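Grimshaw 449 woven placemats, set of 2: long-term review

Bought in July to replace a pair of cotton mats that had stopped lying flat after a year of machine washing. The Grimshaw 449 is sold as a heat-tolerant everyday mat for small tables. Price at the Clelell outlet was lower than online, and colour availability was poor in both places.

Construction

The weave is tight enough that crumbs stay on the surface and can be shaken off over the sink. The edge is turned under and stitched in a single line. One of the two mats had a loose thread at a corner on arrival, which I trimmed and sealed. It has not travelled any further. Both mats were out of square by a few millimetres when laid on top of each other. On a round table this doesn't show. On a rectangular one it will annoy anybody who lines things up with the table edge.

Flatness

They arrived rolled and took two nights under a stack of cookbooks to relax. Since then they have stayed flat in normal use. Storing them upright in a drawer brings the curl back within a week, so they now live on the table.
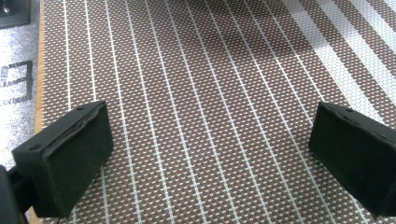 Anca Văduva found the reverse with her set: hers curled only after washing, and a cool iron through a tea towel fixed it. She stores them hanging from a bulldog clip and reports no trouble with the corners.

I have not ironed mine. The care tag gives no ironing symbol at all, neither permitted nor prohibited, and an email to Grimshaw on this point has gone unanswered.

Heat

The packaging claims 200 degrees. I tested with an enamel casserole straight out of the oven at that setting, left in place for the length of a meal. No marking on the mat. There was a faint bloom on the table varnish underneath, which faded overnight. Treat them as placemats and use a proper trivet for anything heavier than a dinner plate.

Stains

Tea and soy sauce lift with a damp cloth if dealt with straight away. Beetroot did not. Turmeric left a yellow shadow that is still there after several washes, though it has lightened.

Alternatives

The Dillivero 900 is thicker, grips better on polished timber and costs nearly double. Its raised border catches the base of a wine glass, and I returned it for that reason. Drellidora makes a similar mat in a wider range of colours, which I haven't used.

Rating: 3.5 out of 5. Half a mark off for squareness, the rest for turmeric and the missing care information.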